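Risdale Community Kitchen
Minutes of the members' meeting, 15/09/2018

Present: Etenesh Feyisa (chair), Fatos Dumitrescu (minutes), Abena Yakubu, Edith Arango
Absent with notice: Zodwa Engelbrecht

1. Minutes of the last meeting
Accepted with one correction. In item 4 the name of the flour supplier should be Wako.

2. Money
Edith reported that we have 145 dollars in the kitchen account. From this, 69 dollars are already promised for the repair of the sink. The members agreed not to buy new plates before April.

3. Steaming equipment
Abena presented the list of what we have for steaming. The folding insert with the metal fins and the perforated steamer basket will both stay in the kitchen. Edith asked if we need a bigger steamer for the bun lunch. After some discussion it was decided to wait, and to cook in more rounds.

It was also agreed:
- Glass lids are put upside down on the table when the pot is open, not on the floor shelf.
- A plate stands next to the steamer before the buns are taken out.
- Inserts are dried with a cloth and hung on the hooks by the window.

Action: Abena will write these points on one sheet and put it inside the cupboard door.

4. Bun lunch
We expect 30 guests. Etenesh will prepare the dough in the morning and Edith will make the filling with cabbage. Zodwa sent a message that she can bring tea, but she needs somebody to carry the boxes from her car. Fatos will do this. The question of a vegetarian filling without onion stays open.

5. Storage
The shelf marked Flarau is full again. Members are asked to take home what belongs to them before the next meeting.

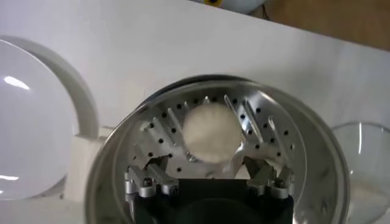
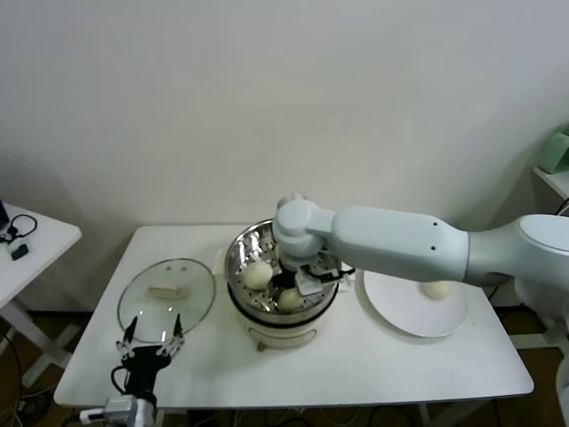
Photos: Risdale Community Kitchen

6. Other matters
Edith has still the second key and will return it to Etenesh. The meeting was closed by the chair. The date of the next meeting will be sent by e-mail.

Minutes written by F. Dumitrescu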